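Trutinside Members' Newsletter
Technical notes: relamping at the Mamham building

The ground floor fixtures were changed over to LED in December. The old fluorescent tubes had been in use well past their rated life, and replacement ballasts of the right type are no longer stocked by our supplier. In all, 17 fixtures were converted. Housings were kept where the lampholders were sound, and 11 of them needed new end caps.

Color temperature was specified at 3500 K. Readings taken with the Stokau meter under the finished installation averaged 3404 K, within the tolerance given on the data sheet. Members comparing the rooms with the corridor will see a difference, as the corridor still has its 4000 K tubes and will keep them until the next budget year.

Color rendering was the harder item to settle. The general index (Ra) is an average over eight pale test colors and says little about saturated red, which is reported separately as R9. Two lamps with the same Ra can differ a great deal on R9. Anyone buying lamps for home should look for both values, and ask the seller if only the first is printed on the box.

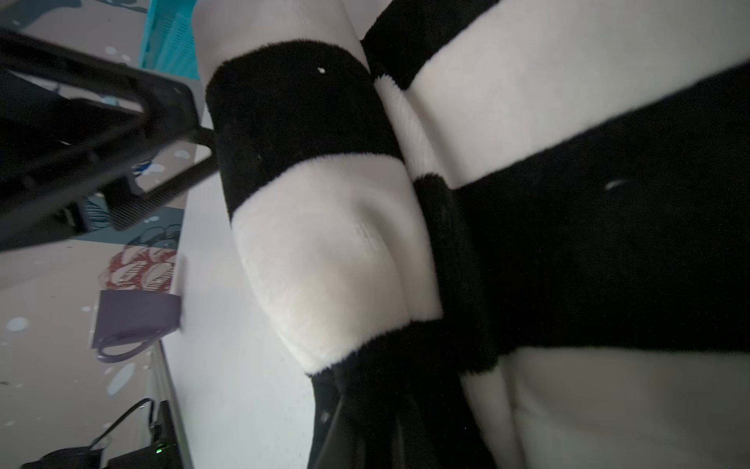

Short-pile plush in black and white stripes.

Texture affects measurement as well. Pile fabrics reflect unevenly depending on the lie of the nap, so a reading taken close to a sofa or a curtain is less repeatable than one taken off a matte card. Noemí Zepeda used a gray card for all readings, placed flat at desk height, with the blinds closed and the lamps on for 20 minutes beforehand.

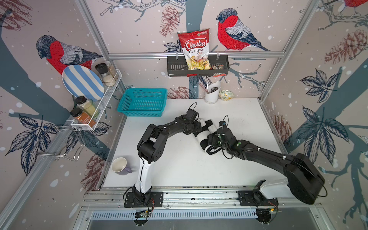

Wall reflectance has to be entered in the lighting calculation as a single figure for each surface. For plain paint this is simple, and the value is usually on the tin or in the manufacturer's chart. Patterned paper takes more work. With a print such as these bullfinches, the pale pink-beige ground will reflect well, but the dark blue branches and navy leaves pull the average down, and the figure should be weighted by area. The red breasts are a fair informal check on R9: under a poor lamp they will look brownish.

The Ackroyd annex is next. Its circuits have 2 dimmers of an older leading-edge type, which may flicker at low settings with LED loads. They will be tested before lamps are ordered. Please report any flicker or buzzing on the ground floor to the office by Thursday, giving the room and the switch position.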